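May
Bethel Tamiru

4. Seating and the small-room problem

4.1 Why the chair

Most of the earlier work on small shared rooms looks at the big items. Beds, desks, shelving. Chairs get a line in the inventory and thats it. We think this is a mistake. In the Condon rooms the chair was the thing people moved most, complained about most, and left in the way most. Up to 800 separate moves logged over the whole study, and the desk hardly shifted at all.

A few notes on what we mean by a move. Any change of place where the chair ends up somewhere else and stays there for 2 minutes or longer. Scooting in and out at a desk, not counted. Turning on the spot, not counted either, though see 4.3, we went back and forth on this.

4.2 Rooms and participants

30 participants, 14 rooms. All rooms on the Condon site, all in the same wing, furnished from the same Flivesora stock list. Room plans were kept in Forkura and the move logs in Yook, then matched by hand. Matching was slow. Two of the rooms had been repainted between the plan and the log and the wall labels no longer agreed, so those were re-walked with a tape.

Participants kept the log on paper by the door. Morning entries are better than evening ones. Some evening pages are just a tick and a word ("back", "window", "out"). We coded these where we could and dropped the rest.

4.3 Parking positions

Three positions came up again and again: against the wall, under the window, and what we ended up calling loose, meaning out on open floor with no clear relation to anything. Loose was more common than the interviews had led us to expect. People said they put the chair "away" but the log for the same evening has it standing in the middle of the floor.

Angle matters too. A chair pushed square to a wall takes up its own depth and not much more. Turned, it takes more, and the splayed legs reach out past the seat, right where feet go. Casters make the move easy but they also make it easy to stop early. Participants with fixed-leg chairs moved them less often and put them down with more care (interviews, not logs, so treat with caution).

Backrest handling was near universal. People take hold of the top edge and pull or push from there. Armrests were used mainly for lifting over a sill or a rug edge. Figure 1 is the backrest hold on a black office chair standing at an angle.
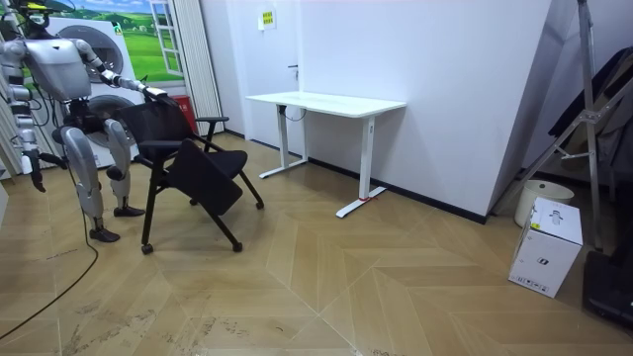 Figure 1. Backrest hold, one hand on the top edge. Office chair with armrests and casters, turned at an angle.

4.4 Seat state

Not in the original coding sheet and it should of been. A seat tipped down changes the outline of the chair, and it also means no one drops a bag or a coat on it. Several participants raised this on their own. Clothes on the chair was the most common reason given for not moving it at all. We added a seat column for the later rooms only, so the numbers are partial and are not used in Section 5.

Floor cover was recorded for every room but we have not split the results by it yet.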